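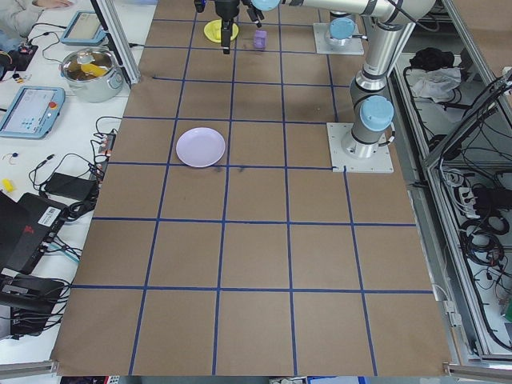

Sport > Association football > Competitions > Amateur leagues > Falatton District League

The Falatton District League is an amateur association football competition for men's clubs in the Falatton valley and the neighbouring coast. It is played in 2 divisions, with promotion and relegation between them. The league sits outside the national pyramid, and its champions have no right of entry to a higher competition.

Format

Each club plays every other club in its division twice, once at home and once away. Three points are given for a win and one for a draw. Clubs level on points are separated by goal difference, then by goals scored, then by the results of the matches between them. If the clubs are still level and the title or a relegation place depends on the outcome, a single play-off match is held at a neutral ground.

Matches last 90 minutes, in halves of 45 minutes. Under a rule kept from the early years of the competition, the referee may shorten both halves by an equal amount before kick-off if the light is poor, provided that both captains agree. A match abandoned after half-time for bad weather is replayed in full unless one side leads by four goals or more, in which case the score stands.

The season opens in late summer and closes in May. There is a winter break, the length of which is set each year according to the state of the pitches.

Registration of players

A player may be registered with only one club in the league at a time. Forms must reach the registration secretary before the player's first match. Transfers between member clubs are allowed until the end of the winter break, after which a player may move only if his club has withdrawn from the competition. Loans are not recognised. A club that fields an unregistered player forfeits the points from the match, and its opponents are awarded a win with no goals recorded.

A squad may include players who also appear for clubs in the national pyramid, but no more than three of them may be named on a team sheet. The limit was brought in after complaints from the smaller inland clubs.

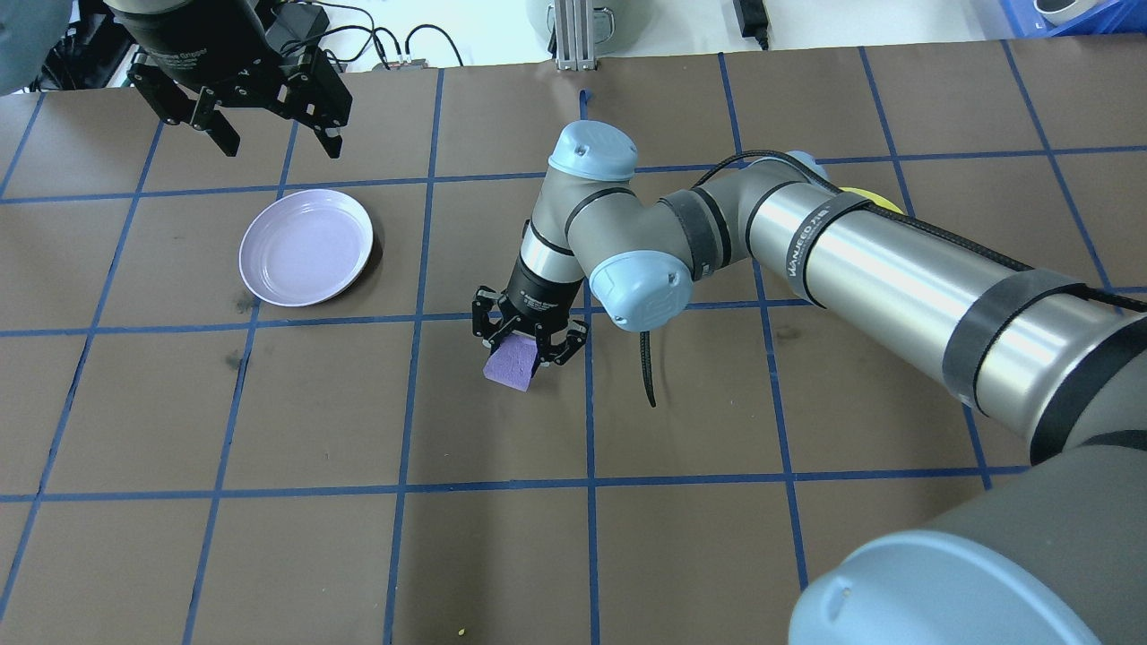 Goalkeepers are treated separately. If a club's registered goalkeepers are all injured or suspended, it may sign an emergency replacement for one match without regard to the transfer deadline. The replacement may not play in any other position.

Grounds

Member clubs must have the use of a pitch with a fixed barrier or rope along at least one touchline, and separate changing rooms for the two teams and the officials. Floodlights are not required. The largest ground is Skimalance Park, the home of Skimalance Town, which has a covered stand with 175 seats. The record attendance for a league match was also set there, when 2209 people watched the final fixture of the season between Skimalance Town and Tarside Rovers. Standing areas on the open side of the ground have since been reduced and the figure can no longer be reached.

Tarside Rovers play on a sloping field next to the river. The pitch floods in most winters, and the club has often played its home matches at Falatton while the ground drains.

Farouk Cup

The Farouk Cup is the league's knockout competition and is open to clubs from both divisions. Ties are decided on the day, with extra time followed by penalty kicks. The first round is drawn so that clubs from the lower division play at home where possible. The final is held at Skimalance Park unless one of the finalists plays there, in which case it is moved to Falatton.

Suspension of play

Play in both divisions was suspended during the winter, and a notice to clubs dated January 29, 2021 confirmed that no fixtures would be arranged before the spring. Registrations made for the season were carried over without a further fee.

Related articles
Farouk Cup
Skimalance Park
Skimalance Town F.C.
Tarside Rovers F.C.
Promotion and relegation
Winter break (association football)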